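Pre-session check, remote teaching station (simulated cell)
Heltley teleop group, Brondotport
Complete before the first demonstration of each block. Comments go beside the item, even if it passes.
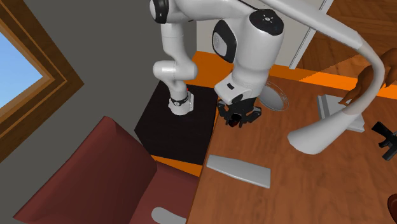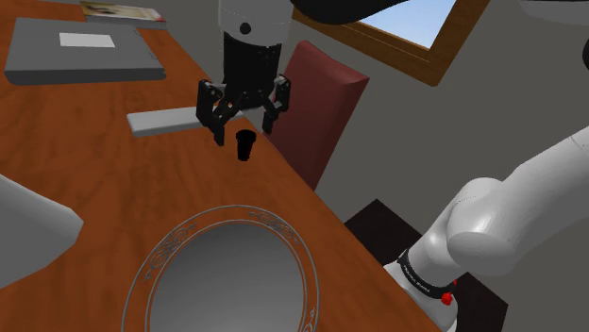
Checked by: Nighat Tanoli
Role: Demonstration lead, remote teaching

1. Scene file loads and the arm is at its start pose - PASS
Comment: Loaded on the second try. Scene 2139.

2. Gripper opens and closes fully from the hand controller - PASS
Comment: Slight lag on the close. Danish Awan had the same thing in September.

3. Fingers stay clear of the tabletop when the operator lets go - PASS
Comment: Keep the height floor on. New operators push down too far when they line up over the black cup.

4. Camera views agree on where the table objects are - PASS
Comment: Check the cup and the long grey bar in both views before recording.

5. Path to the target is clear - COMMENT
Comment: The big round plate is close to the work area. Come in from above and don't sweep across it.

6. Stop command tested from the operator's seat - PASS
Comment: Tested 2 times. Joltix controller only, the spare was not plugged in.

7. Force limit set - FAIL, fixed
Comment: Was at 500 from the last job. Reset to 400 and saved to the profile.

8. Disk space for recordings - PASS
Comment: Room for over 500 demonstrations. Shen is to move the old ones off the drive.

9. Operator briefed - PASS
Comment: Slow, steady moves. If a grasp goes wrong, mark the run as failed and start again - do not edit it later.

Cleared to record: Yes
Follow-up: item 6, test the spare controller. Danish Awan.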